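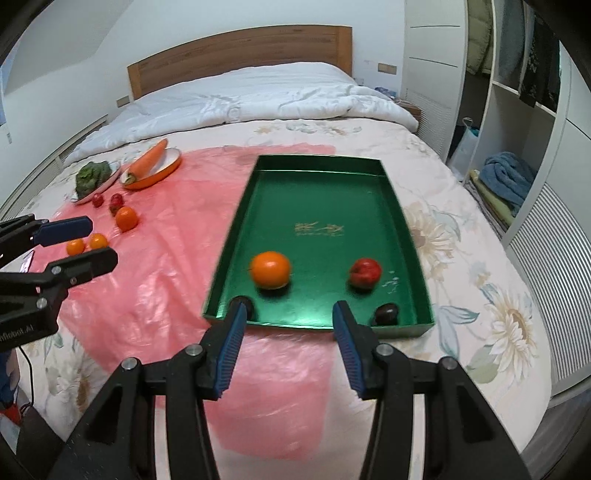

How to set out a fruit tray when the table is taken

Every so often somebody in our house needs the dining table for something more important than food. Last time it was Keegan McKinnon's tax return, which occupied it for nine days. So I do my fruit trays on the spare bed, and I have become quite good at it.

You will need a bed, a plastic sheet, something shallow with sides, a couple of plates and some fruit. That's the lot.

1. Cover the bed

Make the bed first. Pull the bedspread tight and smooth it with your forearm, as if expecting a visit from a strict aunt. Then lay a plastic sheet over the side you'll be working from. Mine is pink and has never once lain flat. I used to iron the creases out through a tea towel, until the evening I ironed the tea towel to the sheet. Now I leave them in. A small orange will usually stay put in a crease.

2. Find a tray

Proper trays are fine if you own one. I use the lid of a gift box, a shiny green one with gold characters on the bottom. Delia Gaete, who has opinions about presentation, wanted me to buy a slate. The slate was more than I'd spend on a tray, and it had no sides. Sides matter on a mattress. You will sit down to admire your work at some point, and everything will roll towards you.

Wipe the lid out with a barely damp cloth and dry it straight away. Box lids are mostly cardboard under the shine and they don't forgive a soaking.

3. Sort before you start

Put everything that might go in the tray on the plastic, to one side, where you can see it. Give the vegetables their own plates. My lettuce gets a plain white one and the carrot lies on a dish with an orange rim, a match I'd like to claim I planned. Strawberries and little oranges can sit straight on the sheet.

If you've washed anything, dry it. If you haven't, go and wash it. I'll wait.

4. Place the corners

Start with the darkest fruit you have and put one in each of the two corners nearest you. Dark purple is ideal against green. Push them right in so the sides hold them. People tend to begin in the middle and work out, and then wonder why the whole thing looks like a spillage.

5. Add the big round ones

Next, one orange on the left and one red apple on the right, a little further back than the corners, with a decent gap between them. Resist closing the gap. Shona Faulkner closes the gap every time and her trays look like a bus queue.

Check the apple for its good side. If it hasn't got one, turn the stalk towards the wall.

6. Stop at four, for a bit

Four pieces of fruit is a good place to stop and walk round the bed. Look at it from the foot end, where the guests would be if you had guests in your bedroom. If the gold writing still shows, leave it showing, as it's the smartest thing on there.

After that, small fruit can go in to fill up: tangerines at the back, strawberries last of all and only just before serving. They stain, and they go soft while you're hunting for napkins.

Leave the carrot out. Barnabás Vass puts a carrot in his and calls it height.

7. Getting it downstairs

Slide one hand under the middle of the lid and steady a side with the other. Don't lift it by the rim. Take the vegetables on a second trip, or send them with somebody you trust on stairs.

Then fold the plastic sheet inwards from all four edges, carry it to the bath and shake it there. Check the pillows for strawberries before anyone sleeps in the room. Fletcher Baxter stayed with us in May and was very decent about it.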